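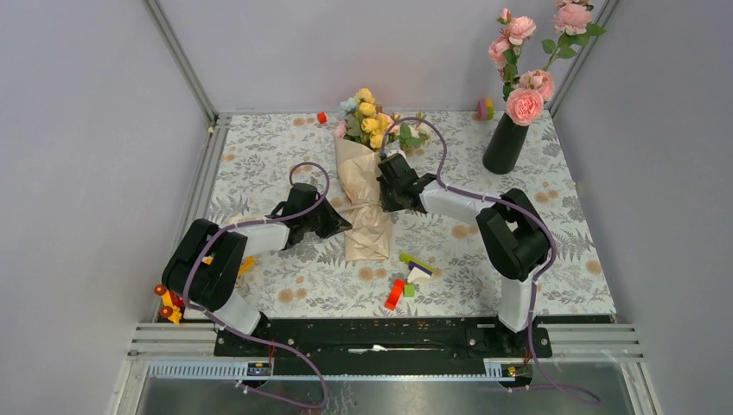

Costello Street plaza redesign - what do people think?

Forum: Streets and Public Space

telmo_e
The city put up the final drawings for the Costello Street plaza in June and I finally sat down with the whole set. For those who don't live here, this is the paved block between the old market hall and the Flallau bus station. It was last rebuilt in 2015, and most of what went in then is coming out again.

Main points as I read them:

The sunken seating area gets filled in and brought up to street level.
The parking bay on the north side goes, 14 spaces in total.
New trees along the south edge in one continuous trench instead of separate pits.
Benches with backs and armrests.
The east end is left open for the market and for events up to 200 people.
Buses keep their lane but the curb drops to almost nothing.

The design is by Workari, who also did the riverside steps. Overall I like it. The sunken part was never comfortable to sit in and the ramp was too steep. I'm less sure about the flush curb next to a bus lane.

Curious what others think, especially anyone who has worked on something similar.

mtesta
I've worked on two squares with flush curbs, neither of them yours. They can be fine for most people and bad for anyone using a cane. A cane user follows the curb. Take it away and you need a tactile strip that is wide enough and has real contrast with the paving around it. Does the drawing show one?

telmo_e
There's a line marked "textured band" along the bus lane. No width given on the sheet I have.

mtesta
Then I'd ask for the width in writing. "Textured band" can mean anything. On one of my projects it ended up as a row of slightly rougher granite in the same gray as everything else. It looked good on the drawing and it was no use to anyone who needed it. We had to go back and cut it out a year later.

Baltasar Z
I'll be the one to say it. Those 14 spaces are what keep the shops on the north side going. My sister-in-law has the hardware store there. People don't carry a bag of cement to the bus.

shinji_a
How many of the hardware store's customers park in those spaces, though? They're two-hour spaces and every time I go past they're full of the same cars. Delivery vans end up double parked in the bus lane.

Baltasar Z
That's an enforcement problem. You don't tear out the parking because the city won't write tickets.

shinji_a
Fair, but they've had years to enforce it and haven't. I'd take a proper loading zone over what's there now. Is there a loading zone, Telmo?

telmo_e
Yes, sheet 6. It's at the west end of the north side, two vans long, mornings only until 11. After that it becomes part of the sidewalk.

Baltasar Z
Mornings only. So a customer who wants to pick up a water heater at 4 pm does what?

mtesta
That part can be changed without touching the design. The hours are a sign on a post. If the shops get together and ask for a second window in the afternoon they have a decent chance. I would push on that before trying to save the 14 spaces, which I think are gone whatever happens.

Baltasar Z
Maybe. I'll pass it on. I still don't like it.

i.cifuentes
Coming at this from the tree side. I used to do planting specs and I want to say a good word for the trench. The trees from the 2015 job are in pits about the size of a bathtub, with compacted fill all around them. They've barely grown. A shared trench gives the roots somewhere to go and the trees share whatever water gets in.

What species are they showing?

telmo_e
Hackberry mostly, with a few lindens at the market hall end. The note says 400 square feet of open soil in all, the rest of the trench is under paving.

i.cifuentes
Hackberry is a sensible choice. Lindens I'd put somewhere else. They drip on whatever is under them when the aphids are in, and if that's where the benches are you will hear about it every summer.

The 400 sounds low for open soil on a plaza that size. Under paving is OK if they use a structural soil or cells, but it has to be watered somehow. Is there any note on how rain gets into the covered part?

telmo_e
Slot drain along the trench, "to planting where feasible."

i.cifuentes
"Where feasible" is the phrase that gets cut when the bids come in high. Worth a comment.

shinji_a
On the seating. I eat lunch there most days when it isn't raining and I have done so since before the last rebuild. The thing that made the old plaza work was that there were a lot of places to sit that weren't benches. Low walls, the steps of the market hall, the edge of the fountain. In 2015 they took out the walls and the fountain and dug the pit. Now you've got the pit, which fills with leaves, and the market hall steps, which are full by noon.

New benches are good, and I'm glad they have backs. But from the plan they all face the same way, toward the bus lane. You look at buses. I'd turn half of them around or put some at right angles so people can talk to each other.

mtesta
Agree with this. Benches at right angles are about the cheapest improvement you can make. Movable chairs are even better if there's somebody to lock them up at night.

Baltasar Z
Movable chairs would be gone in a week.

shinji_a
They have them outside the library and they've lost very few.

Baltasar Z
The library has staff. The plaza has pigeons.

telmo_e
The market office closes at 3 in the afternoon so I don't see who would put them away. Unless one of the cafes took it on.

mtesta
That's how it's done in a lot of places. A cafe gets a cheaper terrace permit and in exchange looks after the public chairs. You have to write it down carefully or the public chairs slowly turn into cafe chairs, and then somebody asks you to order something when you sit down.

i.cifuentes
Seen that happen. Paint them a different color and put the city's name on the back.

telmo_e
Going back to the sunken area. Does anyone regret losing it? I've heard a couple of people say the kids with skateboards will have nowhere to go.

shinji_a
They use the ledges more than the pit. I don't mind them. They're the only people who are there after seven and I'd rather walk through with them around than through an empty square. If the plan gets rid of every ledge they'll move to the bus station, and the bus station will put up a fence.

Baltasar Z
For once I agree with Shinji. My nephew is one of them. Give them a corner.

mtesta
A solid granite ledge at one end with a steel edge costs very little more than an ordinary one and takes the wear. But you have to decide on it now. Adding it later means lifting the paving.

telmo_e
I'll put that in my comment. So far I have: width and contrast of the tactile strip, afternoon loading hours, wording on the slot drain, lindens away from the benches, bench direction, one ledge that can take skating.

i.cifuentes
Add maintenance. Ask who waters the trees for the first three summers and whether it's in the construction contract or left to the parks department. If it's left to parks it won't be in their budget, and you'll be replacing a third of them.

kerbside
Has anybody looked at lighting? The Trendum fixtures they used on the riverside steps are very bright and very white. I live across from them and had to buy new blinds.

telmo_e
Lighting is on a separate sheet that says "to follow." Nothing to look at yet.

kerbside
Then I'd ask for that to be shown before the comment period closes. Once it's in the contract you get what you get.

mtesta
Ask for the color temperature and for shields on the side facing the apartments. Low poles, more of them. Tall poles are cheaper to install and they light up bedrooms.

Baltasar Z
More poles means more things in the way on market days. The stallholders already complain about the ones that are there. You can't get a truck between them at the east end.

mtesta
Good point. You could hang fixtures off the market hall on that side and leave the ground clear, if the building's owner allows it. Who owns the hall?

Baltasar Z
City owns it. The stallholders lease.

mtesta
That makes it easier.

shinji_a
One thing I haven't seen mentioned is toilets. The ones in the market hall are locked when the market is, and the bus station ones are for ticket holders. If you're planning for events of 200 people and want older people to spend an afternoon there, you need one.

telmo_e
Nothing on the plan. There was one in the first draft, by the bus station wall, and it's gone in this version. I assume money.

kerbside
They should at least run the water and sewer connection to that spot while the ground is open. Then it can be added in a few years.

i.cifuentes
Yes. Same with a tap for the market stalls and for watering.

telmo_e
Adding both. I'll write it up tonight and post the text here before I send it. If anyone wants to send their own, the form is on the planning page and you have to give the sheet number for each comment or they file it as general.

Baltasar Z
I spoke to my sister-in-law. She and the tile shop are going to ask for 3 to 6 in the afternoon at the loading zone. She also wants the parking back, so that will be in there too.

mtesta
Tell them to put the loading hours first and on a separate form. If it's all in one letter, the reply will be about the parking.

Baltasar Z
Will do. What's the sheet number for the loading zone again?

telmo_e
Sheet 6. The north side section is on sheet 9 if she wants to refer to the curb as well.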